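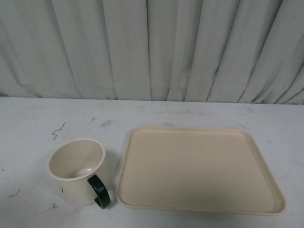 Textiles for Interiors
Unit 6 handout: Fullness, headings and hems
Instructor: Funmilayo Okeke
Revised 9 August 2024

Read this before the workroom session. Bring a tape measure, a calculator and the fabric sample you were given in Unit 5. The terms in the first section will be on the written test.

Terms

Drop: the finished length of a curtain, measured from the top of the heading to the bottom of the hem.

Fullness: the ratio of flat fabric width to finished width. A curtain with a fullness of 2 uses twice as much fabric across as the space it covers.

Heading: the top band of the curtain, where the fabric is gathered or pleated and the hooks are attached.

Return: the part of the curtain that turns the corner from the front of the track back to the wall. Students leave this out of their measurements more than anything else.

Repeat: the distance from one point in a printed or woven pattern to the next place the same point appears.

Working out the width

Measure the track, not the window. Add both returns, and add the overlap if the curtains meet in the middle. Multiply by the fullness. Add the side hems. Divide by the usable width of the fabric and round up to the next whole width.

Usable width is measured between the selvages. Don't take it from the label. The Fedden cotton in the workroom is sold as wider than it cuts, and last year's group came up short on it.

Half widths go on the outside edge of the curtain, never at the center. If you have a pattern, the seams have to match at eye level first and everywhere else after that.

Fullness and weight

Light fabric needs more fullness than heavy fabric. A sheer at low fullness looks flat and shows every seam. A heavy wool at high fullness will not stack back properly and puts strain on the track. For mid-weight plain cloth on a pencil heading, start at 2 and adjust after you have pinned a test piece.

How evenly a curtain falls depends on the heading, the grain of the cloth and the way it was trained after hanging. Fabric cut off grain will swing to one side and no amount of steaming will fix it. Check the grain by pulling a thread before you cut. Ciarán Doherty will show this on the Horgan linen, where it is easy to see, and on the Zilis blend, where it isn't.

Training means setting the folds by hand, tying them loosely with strips of scrap cloth at the top, middle and bottom, and leaving them tied. Leave them longer if the room is cool. Don't use string, it marks.

Hems

Double hems on the bottom, double hems on the sides. Let the curtain hang before you finish the bottom hem. Most woven fabrics drop a little, and loose weaves drop a lot. Pin the hem with the curtain on the track, take it down, then stitch.

Weights go in the corners and at the base of each seam. Cover them in lining fabric first.

Worked problem

A track is 250 cm long. Ignore returns, overlap and side hems for now. Fullness is 2, so you need 500 cm of flat fabric. Usable width is 130 cm. 500 divided by 130 is 3.85, so you cut four widths, two for each curtain.

Now redo it with returns of 8 cm on each side. Show each step.

Assignment

Measure one track at home or in the Pludix showroom and write a full cutting plan. Include a sketch of the heading. It is worth 40 points. Hand it to Muireann Rafferty in the workroom office. Resubmissions are accepted until the end of the term in December.

Unit 7 covers linings and interlinings.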